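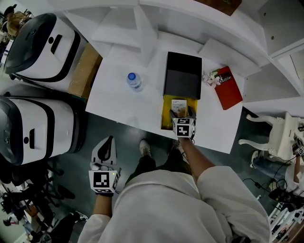
How do I write up my aunt's stories when the family can't agree on them?

Posted by Siham Aoun, 1 January 2021

My great-aunt spent most of her working life in Stastmont and never married. She had a lot of stories, and over the last few years I recorded her telling them. She passed away in December. I have typed up 145 pages so far and my cousins have asked me to make it into a book for the family.

The problem is that I sent a draft of one chapter to my mother and her brother, and they both say it is wrong, but they don't agree on what is right. My aunt said she ran the Rotetti bakery by herself for a whole winter when she was young. My uncle says she only worked the counter. My mother says it was a different bakery. There are also a couple of stories about relatives who are still living, and one of them would not be happy to read it.

Do I correct the stories, leave them out, or print what she said? And how do other people put these things in order? She jumped around a lot and rarely gave a year.

Posted by oldharbor

Print what she said. It's her book. If your uncle wants his version he can write his own.

For the living relative, ask. If they say no, take it out and keep the recording.

Posted by Marge in Grisach

I did this for my father, so I'll tell you what worked for me.

Keep her words as she said them and put the disagreements in short notes at the end of each chapter. One or two lines, with the name of the person: "Her brother remembers this differently. He says she worked the counter." I did not try to decide who was right. I had expected arguments about this and there was only one, over a dog.

If you can find an outside record, mention it in the note as well. Old phone books and town directories are good for shops. Your library may have them, or can tell you who does. A directory won't tell you who ran the bakery that winter but it could settle which bakery it was.

On the order, I gave up on dates. I sorted by where he was living at the time, since he always mentioned the house or the street even when he had no idea of the year. Inside each place I put the stories by who was in them. I wrote each one on an index card and moved the cards until it read well.
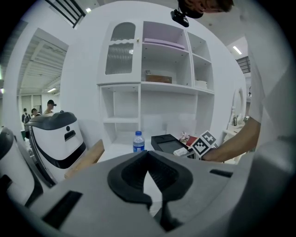 Checking the typed pages against the recordings takes longer than the typing did, so leave time for it. I listened to every tape again with the printout in front of me and a pencil. My neck was bad by the second week and I ended up propping the pages on a board. A plain one will do, light wood like the one leaning at an angle behind the white robot, with a clip at the top. I marked each mistake in the margin and only went to the computer at the end of a tape.

Ask one relative to read the whole thing before you print. Pick someone who spells well. Ours found that I had two spellings of Rawashdeh, the family next door, and had given one of their sons the wrong name all the way through.

We printed nine copies and needed five more, so order extra.

Posted by Siham Aoun

Thank you both. I like the notes idea and I think my uncle will accept it. I'm going to start the cards this week. She nearly always said which apartment she was in, so sorting by place should work for most of them.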